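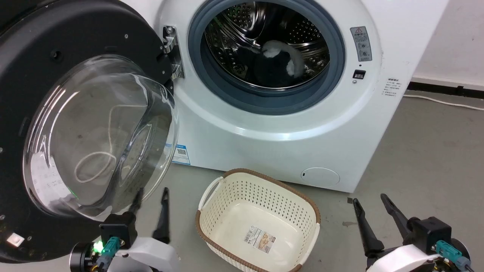

Fleece-lined slipper socks in a front loader?

dukbridge_dee
January 21, 2020
I have slipper socks with a fluffy trim that goes flat and crunchy after a few washes. The front loader is the only machine we have. Cold, gentle, normal detergent. Do you wash these alone or with other things?

tubandtile
Alone is fine. Turn them inside out and use half the detergent you think you need. The crunch is soap left in the pile.

Motex402
I'd disagree on alone. One small item sticks to the side of the drum and the machine can't balance the spin. Put 2 towels in with it.

tubandtile
Towels shed all over fleece, especially dark fleece. Old T-shirts if you have to add something.

Motex402
Mine don't shed. They're old towels.

ocampo_st
Mesh bag, extra rinse, low spin. Check the fold of the rubber gasket afterward too. I lost a sock in ours for around two weeks and it smelled terrible when I found it. Wipe the gasket dry and leave the door open.

dukbridge_dee
I have a mesh bag somewhere. Can they go in the dryer?

ocampo_st
No. Heat mats the trim. Lay them flat on a rack and brush the trim with a soft toothbrush once it's dry.

Motex402
I dry mine on low and they're OK. Depends on the sock.

dukbridge_dee
Going with T-shirts, mesh bag and extra rinse. I'll post in February after a couple more washes.

Back to Laundry Index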